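How a New Building Gets Planned
A guide for young readers from the Stotden Planning Office

Every building in Stotden began as an idea. Someone looked at a piece of land and thought that a library, a row of homes or a shop might stand there one day. Before any digging could start, that idea had to be written down, drawn, checked and approved. The steps are called the planning process. This guide explains how the process works and how young people can take part in it.

What is planning permission?
Planning permission is an official "yes" from the town. It tells the owner of a piece of land what may be built there, how tall it may be and what it may be used for. Small jobs, such as painting a bedroom or putting up a shelf, do not need permission. Larger jobs, such as building a new house or turning a shop into a restaurant, usually do.

Who takes part?
The person or company that wants to build is called the applicant. The applicant normally hires an architect, who designs the building and prepares the drawings. A planner works for the town and studies the drawings. Neighbors may read them too, and may write to the Planning Office with their views. Members of the Planning Board then vote on the larger proposals.
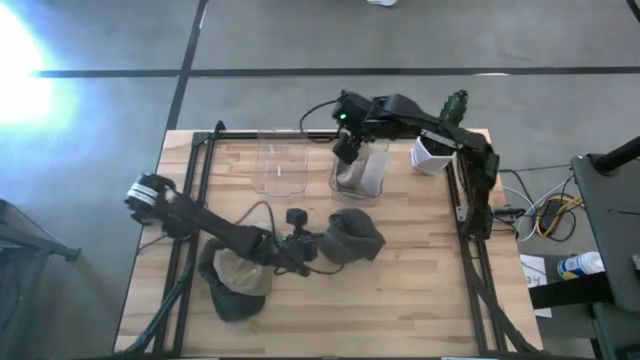

What is in an application?
An application is a set of papers. It always includes a site plan, which is a map of the land as seen from directly overhead. The site plan shows the edges of the property, the nearest streets and the place where the new building would go. It also includes elevations. An elevation is a flat drawing of one side of a building, showing the doors, the windows and the height of the roof. Most buildings need four elevations, one for each side.

Drawings are made to scale. This means that everything on the paper has been made smaller by the same amount. If one inch on the paper stands for 30 feet on the ground, then a wall drawn two inches long will be 60 feet long when it is built.

A look at Selten Street
The old grain warehouse at 451 Selten Street had been closed for many years when a company named Prins applied to turn it into apartments. The first plan was for a building of 9 stories. Planners studied the shadow that such a tall building would cast and found that it would cover the playground next door for most of the afternoon in winter. They asked Prins to think again.

The second plan kept the old brick walls and added only two new floors on top. It also moved the parking lot entrance away from the corner, where many children cross on their way to school. The Planning Board approved this second plan with three conditions. A condition is a rule that comes attached to the "yes." One of the conditions on Selten Street was that noisy work could not begin before 8 a.m.

How do planners decide?
Planners do not decide by asking whether they like a building. They compare the proposal with a document called the Town Plan, which sets out what each part of Stotden is meant to be used for. The areas on its map are called zones. In a residential zone, most buildings are homes. In a commercial zone, most are shops and offices. A mixed-use zone allows both, often with shops on the ground floor and homes above. 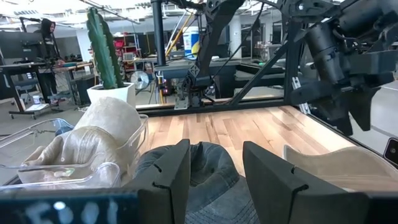 Planners must also consider traffic, trees, drainage and the age of the buildings nearby. Drainage is the way rainwater leaves a piece of land. When grass is replaced with pavement, the rain has fewer places to soak in, and the applicant must show where the water will go.

How long does it take?
A small application may be settled in a few weeks. A large one can take up to a year. The plan for Zallier Square, a group of new homes around a public garden, drew 727 letters from residents, and each of them had to be read and recorded before the vote could be held.

Can children have a say?
Yes. There is no lowest age for writing to the Planning Office. A letter should give the address of the site, explain what the writer thinks of the proposal and give reasons. "I do not like it" is an opinion. "The sidewalk is too narrow for a wheelchair" is a reason, and planners can look into it. An adult should help with sending the letter and should check that it arrives before the closing date on the notice.

Words to know
Applicant: the person or company asking for permission to build.
Condition: a rule that must be followed as part of an approval.
Elevation: a flat drawing of one side of a building.
Site plan: a map of the land as seen from overhead.
Zone: an area of the town set aside for certain uses.

Teachers may request printed copies of this guide from the front desk of the Stotden Planning Office. School visits for the new school year are arranged in September.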